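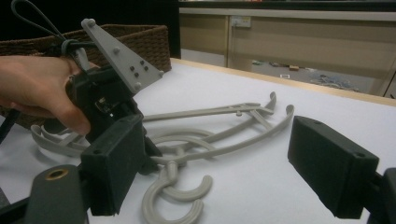
The Gripper Bench at Murham

June
By a staff writer

The shared workshop at Murham opens at 4 in the afternoon, and the first thing to come out of the storage room is usually a gripper. It has no arm behind it and no motor driving it across the table. A person holds it by the handle, closes two black fingers on something, and moves it.

The members call the project Brederura. It started in a garage in Ludport as an attempt to build a robot that could put away laundry, and it moved to the workshop when the garage ran out of outlets. The arm is still months off. The builders decided to work out the hand first, and the cheapest way to do that was to carry it around.

A clothes hanger turned out to be a good test piece. The one on the white table is light gray plastic, with long arms that curl up at the tips, short struts between them and a big open hook. Lying flat, it gives a gripper very little to close on. Come at it from straight above and the fingers may hit the table before they reach the arm. Come in at a slant and one finger touches first and pushes the hanger away.

The fingers on the current version are plain boxy pads, each with a small screw hole near the top. Earlier ones were rounded and slid off anything thin. The group went through 11 finger shapes before settling on these, and most of the rejects are in a coffee can by the printer. A builder who wants to try the old ones is welcome to dig.

Brass threaded inserts were a later change. The first mounts had screws going straight into plastic, which was fine until the third or fourth time somebody took one apart. An insert is pressed in with a hot soldering iron, and the trick is to stop a little early and finish with something flat and cold. Go too deep and plastic creeps up into the thread.

Wiring is the part that still gets complaints. A gripper that stays on a bench can have its cable clipped down. One that gets swung over a table all evening pulls on its cable at every turn. The present answer is a knot around the upper part of the tool, with a loop of slack above it. A printed clamp has been drawn twice and rejected twice – both times it got in the way of the hand.

Sessions run 2 hours. One person works the gripper and another keeps notes, then they trade. The notes are mostly about wrists. Picking up a hanger by the neck of the hook is easy on the arm, but the rest of it swings. Picking it up at the middle is steadier and asks for a deeper bend than most people like to hold.

Parts that the printer cannot make come from Ivanyshyn, a surplus shop on the other side of town that sells screws by weight. The next order is for motor mounts. The group wants a shoulder joint on the bench before the fall, and the laundry can wait until then.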